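Replacing one cracked floor tile without wrecking the ones around it?

Posted in Home Repair > Floors
posted by Aldana Ulloa, 2024-11-30

Ok so I have one cracked tile by the back door, big crack corner to corner, and a second one next to it thats got a chip but I could live with the chip. Ceramic, the 12 inch kind, over a concrete slab I think. House is older, we bought in April and the last owners left me a box in the garage with a few spares in it, box says Gistus on the side and a color number, 276. So I have matching tile which I know is the lucky part.

Never done this. Husband says hammer. I say there has to be a way that doesn't end with me redoing the whole entry.

Questions mostly:

How do I get it out without cracking the neighbors. The grout lines are skinny.

Do I have to scrape every bit of the old thinset off or just most of it.

The grout is going to be a different color no matter what isn't it. The old stuff is kind of a dirty tan now, I don't know what it was when it was new.

Also there's a hollow sound when I tap a couple of the other ones. Should I care?

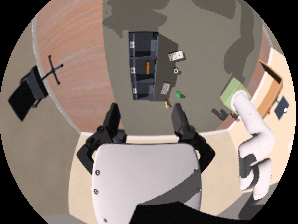

Would like it done before my in-laws get here, so if the answer is "it takes a week" tell me now. I own a drill, a regular hammer, a putty knife and a multi tool somebody gave us that still has the tag on it. Happy to buy a trowel or whatever, just not renting a big machine for one tile.

Mirta Núñez

Did three of these in my kitchen last winter so here goes, typing fast on my lunch.

Grout first. Always grout first!! Get every bit of it out from all four sides of the bad tile before you hit anything. If the grout is still in there the shock goes right across into the good tile and then you have two projects. Your multi tool is perfect, get a carbide grout blade for it, the half moon shape. Skinny lines means go slow and keep the blade straight up and down. Take the tag off lol.

Then vacuum the joint out and check with the putty knife that it goes all the way down. If it stops, there's grout left.

Then break the middle. Not the edge. Put masking tape all over the tile so it doesn't fly around, safety glasses ON, and drill a bunch of holes near the center with a masonry bit. After that a small cold chisel and the hammer, light taps, work from the middle out. Never pry against the next tile, it will chip, ask me how I know.

Thinset: you need it low enough that the new tile can sit flush with fresh thinset under it. Doesn't have to be pretty. I scrape till the spare tile drops in dry and sits lower than the others, maybe an eighth. High spots are what get you, they make the tile rock. Go round it with the chisel held flat and then vacuum again. Then wipe with a damp sponge, the dust is really bad for the bond.

Spread thinset in the hole with a notched trowel, smear a thin coat on the back of the tile as well, press down, wiggle, and lay something straight across to check the height. Spacers in the joints if they'll fit. I used folded cardboard and it was fine.

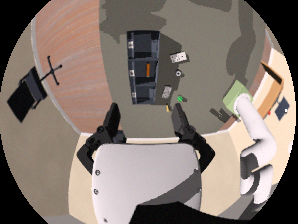
Gray floor with darker patches, cabinet further back.

Wait a full day before grout and stay off it. By a back door that means everybody uses the front, put a chair in the way or they will forget. Mine did.

Grout color, yes it'll be different. Two ways to go. One, scrub the old grout with a stiff brush and baking soda and see what color it really is, might be lighter than you think. Then match to that. Two, buy whatever is close and put a grout colorant over all of it. I did the second and it took an evening on my knees but the whole floor looks newer. I used the Pritano one, just because the store had it. Test a joint behind the door first. Wipe it off the tile quick, it sets up.

Time wise, roughly 2 hours to get it out the first time, then half an hour to set it, then the day of waiting, then grout. So a weekend. Not a week.

Hollow ones, if they don't move and the grout isn't cracking I'd leave them.

Do the chipped one at the same time if you have enough spares. The mess is already made.

Figueroa

Second the grout first advice. Only thing I'd add, check what's under there before you drill. You say slab "I think". If it's an older house and there's any old vinyl or black glue under the tile stop and get it tested, don't sand it or grind it. Can be asbestos. Tile by itself is fine but people put it over everything.

Also if the crack lines up with a crack in the slab the new tile is going to crack in the same place. When you have it out look at the concrete. Hairline, not moving, you can put a strip of crack isolation membrane down before the thinset. If one side is higher than the other thats a different problem and you want somebody to come look at it.

Dry silica dust is nasty, wear a real mask for the grout removal, not the paper kind.

Gritora

just epoxy the crack and put a mat over it. been 2 years on mine

Aldana Ulloa

Thank you both (and the mat person, tempting). Scrubbed one joint with baking soda and it's practically white under there?? So now I guess I'm cleaning the whole floor. Got the grout blade, got a mask. Tapped around again and the hollow ones don't move so leaving those alone.

Will pull the cracked one first and look at the slab before I touch the chipped one. If its black glue I'll be back.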